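Re: [wultside-robotics] Demo data plan for the spring project
Posted to the list 2/17/21

> Since we lost the lab bench for the semester, the build team wants to
> switch the spring project from the line-sorting arm to household
> manipulation. Everybody records themselves at home doing small two-handed
> chores, we pool the recordings, and the policy group trains on them. The
> arm (still the Bandara, two of them if the second gripper gets fixed) then
> tries the same chores in the demo at the end of term.
>
> We have 1635 clips in the Clurkach folder already and people seem to like
> doing it. Proposal is to freeze the task list this week, keep recording
> through the break, and have a first trained model for the open house.
> Any objections, say so on the list so it's all in one place.

OK, I'll object, or at least drag my feet a bit.

I have no problem with recording at home. It beats sitting on our hands until we get bench time back, and it brings in the newer members who haven't been allowed near the arm. My problem is with the line that goes from "people seem to like doing it" to "a first trained model for the open house." I went through a good chunk of the folder over the weekend and I don't think we have what we think we have.

Start with the number. 1635 sounds like a lot. A lot of those are the same person doing the same thing in the same spot, one after another, and by the tenth try they're so practiced that the clips might as well be copies. If you pull out the near-repeats and the ones where the hands leave the view for most of the clip, the pile gets a lot smaller. I'd like somebody to do that properly before we quote the figure on a poster again. We did the same thing in December with the sorting arm. We put the total number of grasps on the slide, a judge asked how many were on objects the arm hadn't seen before, and there was a long silence at our table.

Then there's the hardware. The Bandara gripper has two flat fingers and opens and closes. That's all it does. It has no wrist camera on our version and the force reading is a motor current that jumps all over the place. We're recording people with ten fingers and skin. For folding a towel or moving a mug, fine, there's probably a way to map one to the other. For half the chores on the current list I don't see it, and the proposal doesn't say how the mapping gets done. "The policy group trains on them" is carrying a lot of weight in that sentence – I'm in the policy group and I don't know what it means.

The one that worries me most is the task called "liquid transfer." Somebody put it on the list because it looks good in a demo. I agree it looks good. I pulled a still out of the folder so we're all arguing over the same thing.

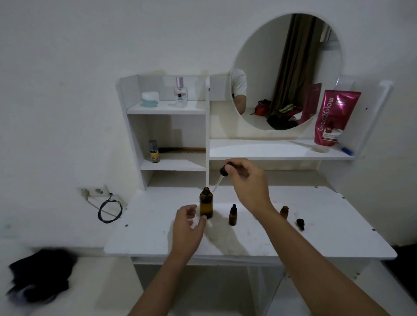
Liquid transfer, dropper held over the open large bottle.

Now think about what our arm has to do to get to that point. The dropper is pinched so that the bulb stays up and the glass points down at the bottle. One hand does that. The other is down by the big bottle, fingers curled as if to steady it. So that's both arms, and the second one hasn't closed its gripper on command since before the break. Then the bulb has to be squeezed and let go by some amount while the tip stays where it is, and we have one motion to do the holding and the squeezing with. Close harder and you squirt. Close softer and you drop a glass tube on the table.

And the bottles are amber. I can't tell how full any of them are and neither will the model. The two little ones don't help, one has its dropper cap on and the other is standing open with a cap lying on its side nearby, so which one is the dropper supposed to go to? A person knows because they've decided. It isn't in the pixels. Add a round mirror behind the desk with a person in a white T-shirt reflected at one side of it, and you've got an object detector that will cheerfully report somebody standing inside the furniture. I ran our current detector on a few clips with mirrors in them and it did roughly what you'd expect.

I'm not picking on whoever recorded this. It's one of the better ones, the hands and the bottles are both in view and the desk is plain. Which is sort of my point. If the good ones are this hard, I want to know what we're planning to show at the open house.

What I'd rather do:

Cut the task list to things one flat gripper can do. Cap off the table and into a tray. Bottle from left to right. Tube stood upright. Boring, I know.

Write down for every clip what the person meant to do, in a sentence, when they record it. The folder has 3123 lines in the log and nearly all of them are file names and times. Nobody filled in the notes column.

Hold back some homes completely. If a desk is in the training set, it can't be in the test set. I will keep repeating this one until somebody tells me to stop.

Keep liquid transfer as a recording task if people enjoy it, but take it off the demo list and off the Nolonow application. We wrote there that the club "will demonstrate" it, and I would like that changed to something we won't have to explain later. The form can still be edited.

Try one task end to end before recording more of anything. One chore, one arm, a week. If it fails we'll at least know where.

I could be wrong about the mapping. If someone has a method that goes from bare hands to a two-finger gripper without teleoperating the whole thing again, please post it, with a clip of it working on our arm and not a link to a lab that has forty times our budget. I'll happily help set it up.

Until then I vote no on freezing the list this week.

– policy group

3 replies in this thread | 1419 views | 0 shares

Recent on wultside-robotics
Second gripper: stuck again, or still stuck?
Clurkach folder is almost full, please delete your test clips
Nolonow application: last call for edits
Who has the long USB cable
Minutes from the December judging debrief
Open house table sign-up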